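Preltley Bench Set

README for the simulated board-fitting bench, release 2

What this is

Preltley is a set of recorded runs from a simulated workbench, built to match the electronics room at our Mornthorpe site. One robot arm works over a mat where a circuit board sits in its housing. We made it while planning which parts of the board-fitting job should go to an arm and which should stay with the people who do it now. Sharing it was always the hope, and we're delighted it's finally out!

Why we made it

Board fitting at Mornthorpe is close, fiddly work. You pick up a small part, turn it, offer it up, and do the same again until the end of the shift. The people on the benches are very good at it and most of them would happily do less of it. What they like is the fault-finding: a board comes back, something is off, and you have to work out what. That part of the job kept getting squeezed into the last half hour of the day.

So the plan, which we call Garg, moves the repeat picking over to an arm and gives each bench fitter a longer stretch for testing and repair. The simulation let everyone argue about the layout before a single bolt went into the floor — and they did argue, wonderfully. The position of the mat changed after fitters pointed out that anyone topping up parts would have to lean across the arm. The engineers had missed it completely.

What changed for the fitters

Job titles and hours stayed as they were. Each fitter now gets training on stopping, clearing and restarting the arm, and on writing up a bad pick so that somebody else can follow it. Fitters choose which runs get looked at again. Several have started making their own test layouts in Skosik, our scene editor, and these are some of the best in the set.

There are worries too, and we'd like them on record here. Some people miss the rhythm of the old job. Others want to know who sets the pace once the arm is in daily use. Our answer so far is that the fitter does, and the pace setting lives on the fitter's own screen.

What's in the set

Runs: 1000
Layouts: 71
Runs with written notes from fitters: 198
Each run has rendered views, joint positions, gripper state and a short text label.

Notes are in plain English and haven't been tidied up. Spellings vary, and "the box", "the tray" and "the housing" can all mean the same item. Please leave them as they are if you pass the set on.

Sample views 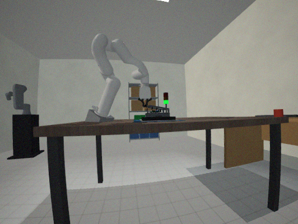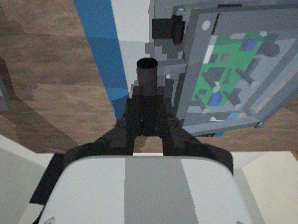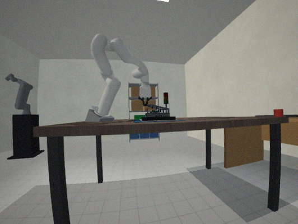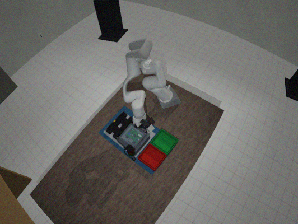
Known problems

Close views are softer than the room views, and small parts can look jagged. Shadows are heavier than in the real room at any time of day. A few labels name the layout before the mat was moved, so trust the layout file over the label when they disagree.

The set says nothing useful about how people move near an arm. There are no people in the rendered scenes, and it shouldn't be used to plan safe distances. We did that work separately, on the shop floor, with the fitters in the room.

Using it

You're free to use the set for research and teaching. If you use the fitters' notes, please credit "the Mornthorpe bench team" as well as Preltley, as they wrote every word of them. Don't use the notes to rate or time individual workers. Names and shift details were taken out before release, and we ask that you don't try to put them back.

Changes

Release 2 adds the fitters' own layouts and the written notes, and corrects the gripper state in runs where it was saved one step late.
Release 1 came out in February with the engineers' layouts only.

Next on the list is a set of runs where the pick goes wrong in ways the fitters have asked for. They've already sent us a long and rather gleeful list.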